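July
From the project office, Senholm Community Orchard

Progress report to the Valdebenito Fund, second half-year

First of all, thank you again for your patience over the spring, when our last set of figures reached you rather later than either of us would have liked. The wet ground held us back at Senholm until well into April, and for a few weeks there was very little to report except mud. I am glad to say that the picture is a good deal brighter now!

The main planting is finished. We have 210 young trees in the ground, mostly apples and pears, with a short row of damsons along the lane, and all but six of them have come into leaf. The six will be replaced in November under the nursery's guarantee, so there is no cost to the grant. We did go back and forth about the damsons (they were not in the original plan, as you will remember) but the older residents were so keen on them that it seemed a shame to say no. 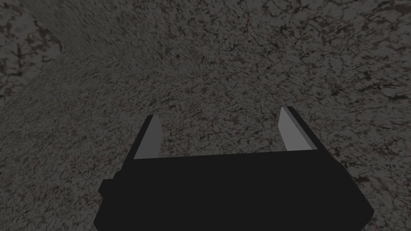

Rendered view, speckled surface, Senholm report.

Spending is close to what we forecast. The fencing came in a little under, the water connection a little over, and the two very nearly cancel each other out. The one item I should mention now is the path from the Pevier Road gate, where the contractor found old drainage pipes and had to move the line. We have kept within the contingency, though it is now mostly used up, and I would be grateful for a word with you before we order the benches.

The pruning and grafting mornings have been a real pleasure. We ran five between January and March and 31 people came to at least one of them, several from as far off as Kunis – a longer bus ride than I would care to make in February. Quite a few have since taken on a tree to look after, and the watering rota for the summer is full apart from the last fortnight of August, which is always the hard one to fill.
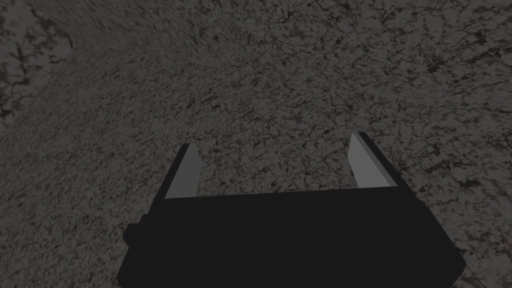

One resident of Pevier Road wrote in to say that she had been against the orchard from the start, fearing wasps and parked cars, and that she still expects the wasps. She did add that the lane is nicer to walk down than it has been for years, and asked whether the lower gate might be left unlocked until nine in the evening. We have agreed to try it until the end of September.

Between now and the winter we hope to finish the path, mulch the top rows again and get the tree labels made. The labels have been put off twice, I am afraid, while we settled the spelling of some of the local pear names, and I will send you the proofs as soon as they are ready.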